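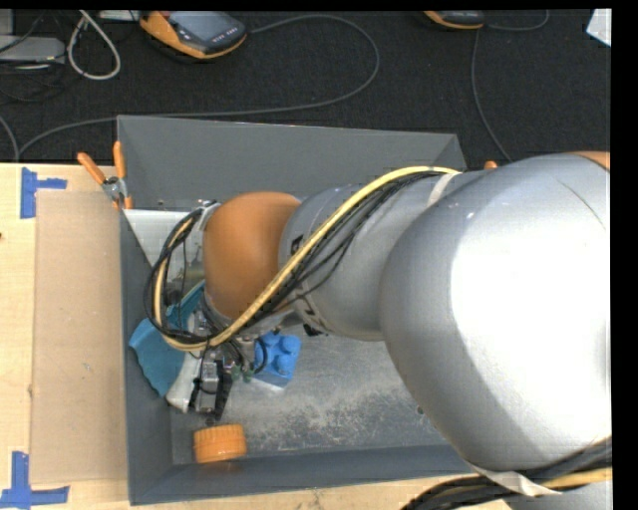
Products | Support | Training | Contact
Equipment > Sorting > Fanitz bin picker

Print this page | E-mail this page

Fanitz bin picker

The Fanitz is an arm and gripper for sorting mixed small parts from an open bin. It suits returns and repair benches.

At Plinley, 12 people used to pick by hand all shift. They now share checking and repairs, and take turns minding the arm - Lwazi Motaung's team had 75 hours of training for the change. No jobs were cut.

Order code: 398
Lead time and site visits: ask Kha Mạc at Flano.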